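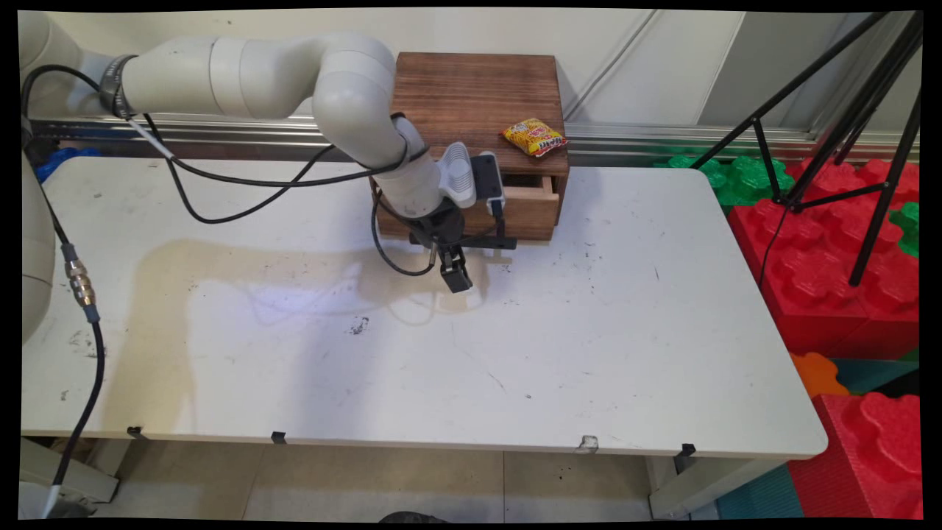
Search reviews Enter keyword Go

Curkgate Single-Drawer Desk Box

The Curkgate is a small wooden box with one front drawer and a flat top. The finish is a dark reddish brown with a slightly scorched grain. Inside the drawer edge the wood is lighter and unfinished. Vevham lists it under model 772, and I paid for mine.

Drawer action is acceptable. There are no metal slides, so it runs wood on wood. I opened and closed it 900 times over 5 days. Pull force rose a little on humid mornings and dropped again after a rub of candle wax. The flat top takes small items, a snack packet for instance, without crowding.

Finish is the weak point. Stain coverage stops at the edges that face inward, and the change in tone is abrupt.
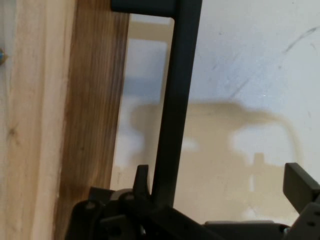

Pale wood beside streaky darker brown, with a small screw head in the pale part.

The Pētersons box costs more and has a stained interior, but its drawer is shallower. For clips, stamps and keys I would still take the Curkgate.

Rating: 5 out of 10 for finish, 8 for function.

Comments (3)

drawerpull657: Does the drawer have a stop? Mine comes right out.

Cisitz Reader: No stop on mine either. I glued in a strip of felt.

oakandash: Wax works. Skip the oil, it made mine swell.

Last updated: January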